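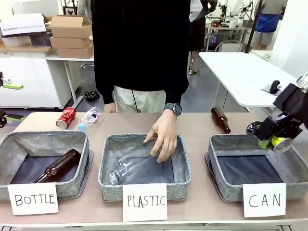 Bottle, plastic, can: the Dirnside sorting kit on trial.

The Janovik lease ran 14 days. On the last afternoon the evaluator had 3 lines left on her form and no opinion of the product.

Item 528 was a can. The right arm held it over its bin. She wrote "grip adequate" and checked the price again.

"Does it do glass at night?" the buyer from Jirport asked.

"It does glass whenever it's switched on."

He asked for two. She left the last line blank.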